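Clomard Inventory 2 User Guide
Section 4: Setting Up Storage Locations and Box Labels
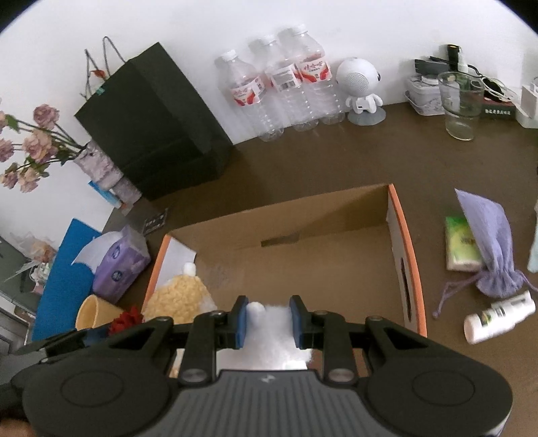
Reading time: 5 min

Applies to: Clomard Inventory 2, all plans. Screens may differ slightly on tablets.

4.1 Before you begin

A storage location is any place where stock can be counted: a building, a room, a shelf or a box. Clomard arranges locations in a tree. Each location has one parent, and a parent can hold up to 824 child locations. Items can be assigned at any level of the tree, but counts are only reported for levels marked Countable.

You will need:
- a user account with the Location Editor role
- a label printer set up under Devices (see Section 3)
- a list of the rooms and shelves to be entered

The default site is named Main. Rename it before creating any boxes. Changing a site name later does not update labels that have already been printed.

4.2 Create a site

1. Open Settings and select Locations.
2. Select Add Site.
3. Enter a site name of up to 32 characters. Letters, digits, spaces and hyphens are accepted.
4. Enter a site code of two to four letters. The code appears at the start of every box label.
5. Select the time zone used for nightly counts.
6. Select Save.

The new site appears in the left column with a gray marker. The marker turns green when at least one child location has been added.

Note: Site codes cannot be reused, even after a site has been deleted. To free a code, contact your account administrator.

4.3 Add rooms and shelves

1. Select the site in the left column.
2. Select Add Child, then Room.
3. Enter the room name and select Save.
4. With the room selected, select Add Child, then Shelf Range.
5. Enter the first and last shelf numbers. Clomard creates every shelf in between.
6. Review the preview list. Clear the check box next to any shelf that does not exist.
7. Select Create.

If the room uses letters for bays and numbers for levels, choose Bay and Level in place of Shelf Range. Enter the bays first. Mixed numbering within one room is not supported.

4.4 Create a box record

Boxes are the lowest level of the tree and are always Countable. A box record can be moved between shelves without changing its number.

1. Select the shelf where the box will be kept.
2. Select Add Child, then Box.
3. Choose a box type. The type sets the default capacity and the label size.
4. Enter a short content line, such as Winter hats, adult. This line prints below the box number.
5. Set Contents to Mixed or Single Item. Mixed boxes require a separate quantity for each item.
6. For seasonal stock, turn on Seasonal and enter a start month and an end month. A box with the range November to February is left out of low-stock alerts from March through October.
7. Select Save and Print, or Save to print later.

Caution: Changing a box from Mixed to Single Item deletes all quantity lines except the first. The change cannot be undone. Export the record before making it.

4.5 Print and attach labels

1. Load the label roll with the printed side facing the print head.
2. In the box record, select Print Label.
3. Check the preview. The bar code must have clear space on both sides.
4. Select Print.
5. Attach the label to a flat outer panel. Keep it clear of hand holes, seams and tape.
6. Scan the label. The box record should open within a few seconds.

Note: Labels placed over a fold may scan when the box is empty and fail when it is full.

To print labels for a whole shelf, select the shelf, then Print All Children. Labels print in box number order. If the roll runs out, the job pauses and continues from the last complete label.

4.6 Import locations from a file

Use import when moving from Fairweather or another system that can export a comma-separated file.

1. Select Locations, then Import, then Download Template.
2. Copy your data into the template. Do not change the column headings.
3. Save the file and select Upload.
4. Match any columns shown in yellow.
5. Select Test Run. No records are created at this stage.
6. Correct the rows listed in the error report and upload the file again.
7. When the test run shows no errors, select Import.

A single file can hold up to 3,642 rows, including the heading row. Split larger files by site. Parent locations must appear above their children in the file.

Caution: Do not close the browser tab while an import is running. A partial import must be removed by hand.

4.7 Move or retire a box

To move a box, open its record, select Move, and scan the label of the new shelf. The move is written to the history log with the user name and the time.

To retire a box:
1. Set all quantities to zero, or transfer the contents to another box.
2. Select More, then Retire.
3. Enter a reason. This field is required.
4. Select Confirm.

Retired boxes stay in search results for the Auditor role only. Their numbers are not reissued.

4.8 Troubleshooting

Label scans but opens the wrong record
The label was printed from a copied record before it was saved. Open the correct record and reprint.

Shelf is missing from the list
Check that the Hide Empty filter is off. If the shelf is still missing, confirm that your account has access to its site.

Error L-2, parent not found
The parent name in the import file does not match an existing location. Check for extra spaces at the end of the name.

Seasonal box still triggers alerts
The end month has not been set. Enter both months and save the record again.

Section 4 maintained by Maritza Alvarado. Technical review: Vaughan Gilchrist.
Next: Section 5, Running a Count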